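Grondinia postal vote row rumbles on as Araújo refuses to back down

June 7, 2026

The row over postal votes in Grondinia got louder last night, with council leader Gilmar Araújo telling a packed hall he won't take back a word of what he said about the opposition's canvassing in Thibodeaux ward.

Quick recap for anyone who's been away. Last month Araújo claimed activists had been "hoovering up" ballot envelopes from older residents. No complaint to the police. No names either. Just the claim, made at a budget meeting of all places, and repeated on the radio the next morning.

Flor Usuga, who leads the opposition group and held Thibodeaux by 27 votes, called it a smear. She wants an apology in the chamber and she wants it minuted. She hasn't had one.

"He's had weeks to show us something," she told the meeting. "One envelope. One doorstep. One person willing to say it happened. Nothing."

Araújo's answer was that people are frightened to come forward. Groans from the left of the hall, clapping from the right. The chair had to ask for quiet twice and at one point threatened to clear the public seats, which were full well before the start.

What the returning officer's report does say, and it's dull but worth reading: 600 postal votes came back in the ward. 30 were rejected, nearly all for signatures that didn't match or a missing date of birth. No pattern by street. No recommendation that anyone be investigated. Araújo's people say the report didn't look at how the envelopes got collected, only at whether the forms were filled in right. True enough, it wasn't asked to.

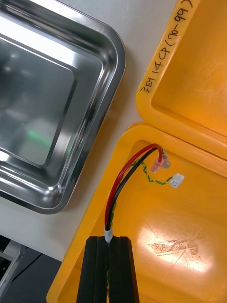
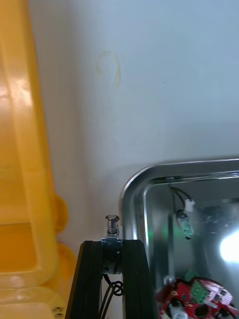 Then there's the motion. Araújo's group wants a ban on any party worker handling someone else's postal vote anywhere in the borough, even with the voter's say-so and even for neighbours. Usuga's side say that would hit people who can't get to a post box, and that the council hasn't got the power to do it anyway. The legal advice was promised for last night and didnt turn up. Now due in July, apparently.

A few of Araújo's own backbenchers looked less than thrilled. One told me on the steps outside that she'd vote for the motion but wished he'd "just shut up about Thibodeaux". Another left early. The two independents are keeping their heads down, and without at least one of them the thing doesn't pass.

Worth remembering that both sides have form here. Four years ago it was Usuga's party crying foul, over the polling station being moved from the Rirnano estate to the leisure centre. Araújo called them sore losers then. He was reminded of it last night, at some length, by a man in the third row who had brought the old leaflet with him and read most of it out.

Also on the night: a petition of 100 signatures asking for the Rirnano polling station back. Accepted, sent to officers, no debate. Residents who'd come for that item waited nearly two hours and got under a minute. Several walked out and you can't really blame them.

The Prondik Road crossing was put off again, no reason given.

Usuga says she'll table a formal complaint about Araújo's conduct before the next full council. His office said he would "welcome the oportunity to repeat himself". The motion goes to a vote in July, assuming the advice is in by then.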